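4. What We Did With the Leftover Pills

4.1 Getting households on board

I'll start with the recruiting, since it shaped everything that came after. We wanted to know what happens to antibiotics once they leave the pharmacy counter: who finishes the course, who stops early, and where the spare pills end up. I had pictured a quick mailing and a flood of replies. What I got was a trickle, and most of it came from people who already sort their medicine cabinets by expiration date (lovely people, but not the crowd I was after!).

So Da-eun Ahn and I changed tack and went through the pharmacies in Tisville and Altitz. The pharmacist stapled a card to the bag, and anyone picking up an antibiotic could call us or drop the card in a box by the door. That got us to 600 households by the end of November, with a much better mix of ages and family sizes. Renters were still a bit thin on the ground, especially in Altitz, and I come back to that in the limitations.

4.2 The diary

Each household kept a paper diary for 30 days. I know, paper. We did try an app called Fjeld during the pilot, and the younger parents liked it well enough, but the older folks kept getting logged out and then quit on us without saying a word. The paper version was one sheet per person, with a row for each day and a box to tick for each dose. We left a wide margin for notes, and I'm so glad we did, as the margins were where people told us what was really going on. "Felt fine, stopped." "Upset stomach, skipped lunch one." "Gave two to my sister."

We asked people to write down a missed dose the same day if they could. Plenty of them filled in a whole week in one go, and you can tell from the ink. I kept those diaries in the main analysis but flagged them, and then ran everything again without them. The overall picture stayed the same, although the timing of missed doses got a good deal fuzzier with the flagged diaries included, so please don't lean too hard on our time-of-day results.

In all, we ended up with 3,337 usable diary pages. A page was usable if it had a name code, the drug name and at least one tick mark or note. Da-eun read every page, I read every page, and where we disagreed we sat down and talked it through until one of us gave in (usually me).

Figure 4. White robotic arm reaching over a round wooden table. Computer rendering.
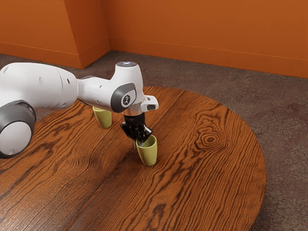 4.3 Sorting out what counts as "stopping early"

You would think this part was easy. The label says how many days, the person takes the pills for that many days or they don't. But doctors change their minds partway through, and they should. Somebody's culture comes back, the drug gets switched, and the first bottle is left half full for a perfectly good reason. If we had gone by pill bottles alone, every one of those people would have looked like a quitter.

We used the margin notes to sort this out, and followed up by phone when a note was unclear. A course was marked as stopped early only when the person chose to stop without hearing from a doctor, nurse or pharmacist first. Switching drugs on advice went into its own group. So did stopping because of a rash or other side effect when the person called someone about it. I went back and forth on side effects where nobody was called, and in the end I put them in with the early stoppers and added a separate code for the reason.

4.4 Asking about the cabinet

At the end of the diary month we called each household and asked what they had left over and what they planned to do with it. We were careful with the wording here. In the pilot, Da-eun asked people whether they kept old antibiotics, and the line would go quiet and then we'd get a firm no. When she asked where they kept them, people just told her. Kitchen drawer, purse, glove compartment, the dish with the keys in it.

We also asked whether they knew about the drop-off bin at the Fleven clinic. Many people did know, and had meant to go, and hadn't. One man told me he drives past it every Tuesday. I've kept "knows about the bin" and "has used the bin" as two separate questions in the tables for that reason, and the answers are broken out by town in the next section.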